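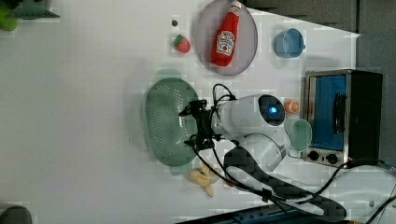 Stinduvville's community kitchen is getting its lunches back in March, and I couldn't be happier, seeing as I live two streets over and had been eating toast over the sink since they stopped. The kitchen on Spanos Street shut last winter when the old gas line failed its check, and it's taken this long to find the money for a new one. The hall committee voted on it last night and the answer was yes, with 13 in favour and 2 against. They're also after donated kitchen gear, so if you've got a big colander at home like the green oval one, with plenty of small holes and room for a decent load of pasta, they'd love to have it.

I went along to the meeting expecting a quick show of hands and got home well after nine. There was a long back and forth over whether to go electric (they are, in the end) and an even longer one over the price of a plate. It had been sitting at four dollars for as long as I've lived here, and it's going up to six. Kids still eat free, which got a clap.

Tomomi Kudo will be running the kitchen again. She told me she'd kept the old phone list on her fridge the whole time and started ringing people before the chairs were even stacked. "I've got half my Tuesday mob back already," she said, and then had to correct herself, as the days haven't been settled yet. It'll be two lunches a week to begin with, going to three if they can get enough hands for the washing up.

The menu's staying simple. Soup and bread, a pasta, something with rice, and fruit or a slice for afters. Shigeru Oshima is coming back to do his curry once a month, and if you've ever had it you'll know to get there early. He wouldn't tell me what goes in it. I did ask twice!

Before the shutdown the kitchen was feeding 103 people in a good week, and the waiting list for home drop-offs had got longer than anyone was comfortable with. The new cooktop and a second fridge should help with that. Drop-offs will start a fortnight after the lunches do, for anybody who can't get to the hall on their own, and you can put a neighbour's name down as long as you've checked with them first.

The list of things they need is taped up inside the hall door. Big pots with lids are at the top, then strainers, baking trays, tea towels and sharp knives (wrapped up, please). No more mugs, Tomomi says. The cupboard won't close as it is.

You can leave things at the side door between ten and noon, or ring the bell if it's heavy and somebody will come out and give you a hand. If you'd like a shift in the kitchen, there's a sign-up sheet at the library counter as well as at the hall. I've put myself down for dishes.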